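Session notes: storing pork belly

I've kept these short - the full recipe sheet went out in March. We start with a box, its lid and a tray, and I like all of them on the table before I touch any meat.

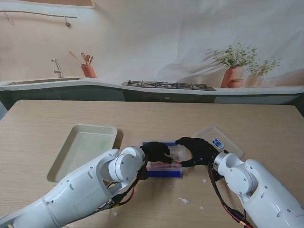
Blue-based box, clear lid beside it.

Dividers next. I take them out and stack them to one side, or I end up hunting for the bits later!
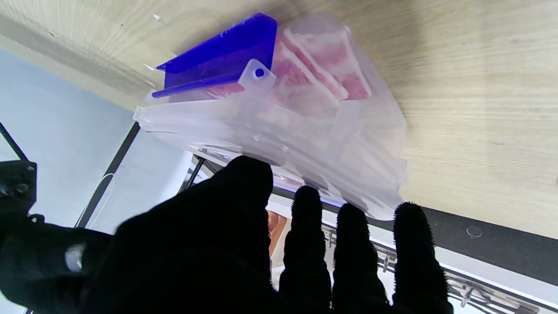 Photo: Zdislava Krajčí

Now the slices. Mine are 300 g a portion, laid flat, and I do like a good band of fat.
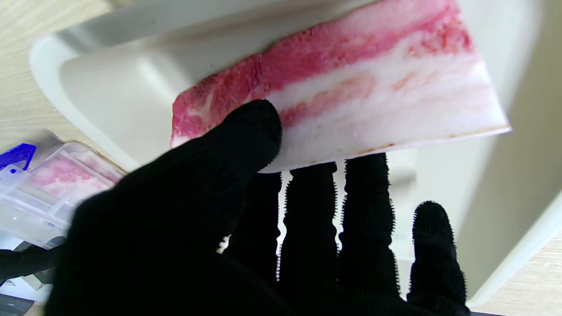 Label it with the weight, then lid on and into the fridge, bottom shelf please - raw meat never goes above the salad.
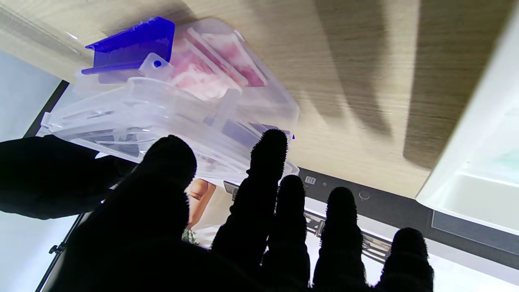 Wash your hands and wipe the table before we move on to the marinade.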